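Section 4. Candy basket and drawer cabinet – set-up and refill

Applies to the Nusotham candy corner. Revised May 27, 2025 by Yeison Arboleda.

Before you start
Wipe the floor. Clear a spot in the middle for the basket. Hands clean, no lotion.

1. Put the small cabinet at the back, drawers facing front. Push all three drawers shut.

2. Set the basket down in the open floor. Angled is fine. Wrapped candy only, colors can be mixed or grouped.
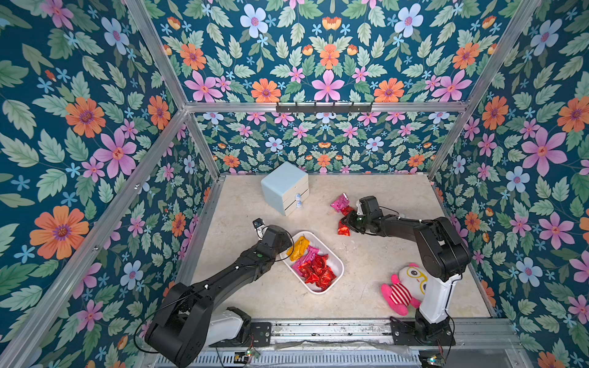
Fig. 4-1. Basket filled, cabinet in back.

Note: don't heap it. Candy slides off when teh basket gets lifted.

3. Take everything out for sorting. Lay the packages on the floor with space between them so you can check each one. Torn wrapper – throw it out. Sticky wrapper, same. The little blue birds stay up on the pale board, away from the candy.
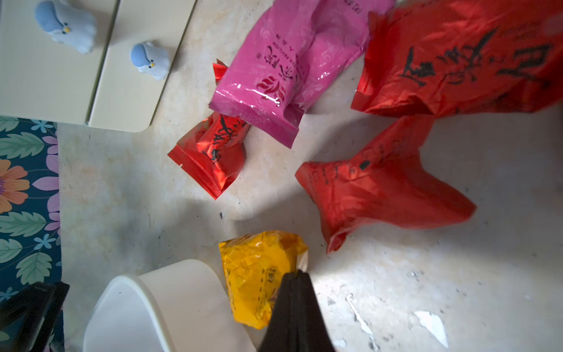 4. Put the good ones back, one at a time. Big packages first, small ones on top. Don't squeeze, the foil splits at the seal.

CAUTION: Foil is slippery underfoot. Never leave wrappers on the floor after sorting. Keep small pieces away from kids under 3.

5. Final check of the floor. Look next to the cabinet and by its wheels, crumbs and foil bits collect there. Pick up the wrappings by hand first, then sweep. Sweeping first just pushes the specks under the cabinet and you have to moove it. 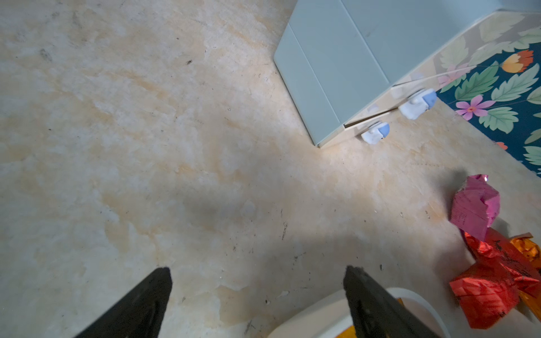
Davoud Shirazi writes that a damp cloth works better than the broom for the last bits, and that he'd do the wheels before the floor. Either order is OK. Wring the cloth out well.

Refill when the basket is half empty. Spare candy goes in the bottom drawer, 33 pieces max or it jams.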